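Drarkis completes first phase of office flooring programme at Grusthorpe

Grusthorpe, 19/11/2009 - Drarkis, the commercial flooring contractor, has finished the first phase of a replacement programme at the Hoarau business park in Grusthorpe. The work covers 1,992 square metres of carpet tile across 3 buildings and was carried out outside normal working hours.

The existing floor covering was lifted in sections and the subfloor tested for moisture before any adhesive was applied. Areas that failed the first test were sealed with a surface membrane and tested again. Tiles were then laid with a release adhesive, which allows single tiles to be changed without disturbing those next to them.

"The access panels for power and data had to stay usable throughout," said Didier Bouvier, contracts manager at Drarkis. "We set out each floor from the panel grid and cut to the walls last."

A total of 415 panels were lifted, cleaned and refitted. Worn pedestals were replaced and levels checked with a laser. Entrance areas have been given a heavier tile with a denser backing. 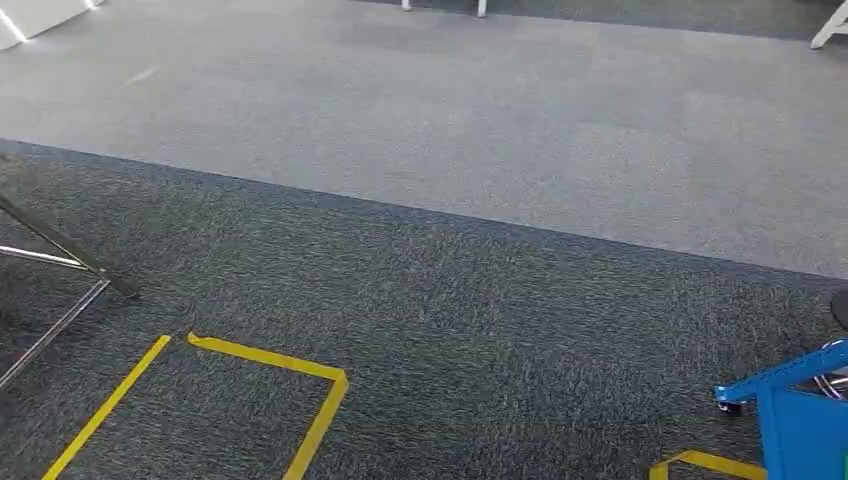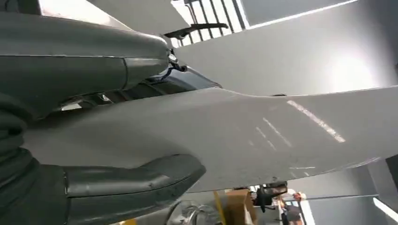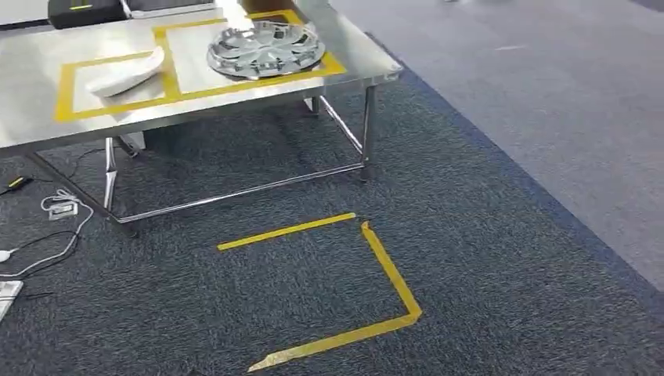 Uplifted tiles in reusable condition were sorted by batch and passed to Wimotow, which grades used floor coverings for resale. The remainder was baled for recycling. Drarkis has left 200 spare tiles on site, stored flat and marked by dye lot.

Annick Gautier, estates manager at Hoarau, said: "Tenants kept their desks and their phone lines. The second phase takes in the stairs and the lift lobbies."

The second phase is due to start in April. Maintenance schedules for the completed floors have been issued to tenants and are available from the Hoarau estates office.

Ends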